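Horano

A word list and a small set of scripts for sorting the contents of junk drawers, sheds, glove boxes and that one shelf in the hall closet.

Horano holds 2863 entries. Each one is a name somebody used for a household odd or end, paired with the plain name the rest of us would use. It began as a text file called stuff.txt and has kept the same level of ambition ever since.

What's in it

The main file is items.csv. It has four columns:

name – what the person wrote on the label, spelling left alone
plain – the everyday name, in lower case
place – drawer, shed, car, closet or other
note – free text, mostly complaints

Of the 2863 entries, 1267 have a note. The longest note is a paragraph on hex keys and it should probably have been a letter to someone.

There is also skipped.csv, where we put labels that couldn't be matched to anything. "Important" is in there many times. So is "for the thing."

Where the names came from

Most of them came from Dorkby, a label-swapping board where people typed in what they had written on their boxes and bins. Members agreed to have their labels reused, and user names were dropped before anything was saved. The rest came out of the Bretum household lists, which were kept by hand through two house moves and show it. After the second move the handwriting gets worse and the item names get shorter. By the end, "screws" covers anything made of metal.

We read every line at least once. Entries that gave away an address, a phone number or a safe combination were taken out. Yes, people label those.

Small gray things

The plain column works well for objects with a job everyone agrees on, like a stapler or a bike pump. It works badly for small gray boxy things, which make up a whole class of their own here. The same word may mean a power brick to one household and a door sensor to the next. We file them under "box, gray, small" and move on.
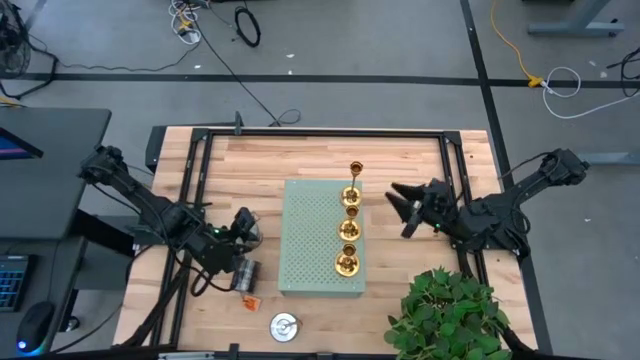 Getting started

You need Python 3 and nothing else. Unpack the folder somewhere you'll remember, then run:

python ra.py items.csv

Ra is the matching script. Give it a label and it prints the nearest plain names, best guess first. It is quick with common items and stubborn with cords. To look up one label:

python ra.py items.csv --find "tv clicker"

Add --place shed if you only want shed answers. Leave it off if your shed has spread to the garage.

Known problems

Plurals are a mess. "Battery" and "batteries" are separate entries, and so is "battrys," which we've grown fond of.

Ra stops reading a note after 2000 characters. The hex key paragraph gets through with room to spare, but it was a worry.

Nearly 40 entries have "misc" as both the name and the plain name. They're correct as far as they go.

The list leans hard toward people who own a label maker. Those of us who use masking tape and hope are thinly covered.

Changes

March – merged "twist tie" and "bread tie" after a long argument. Split them again the same month.
Before that – see the comments at the top of ra.py, which are in no order.

Use and sharing

Use it for anything you like, at work or at home. Keep this file with the data if you pass it on. Fixes are welcome as plain text, one label per line, with the plain name after a comma. Please don't send the objects.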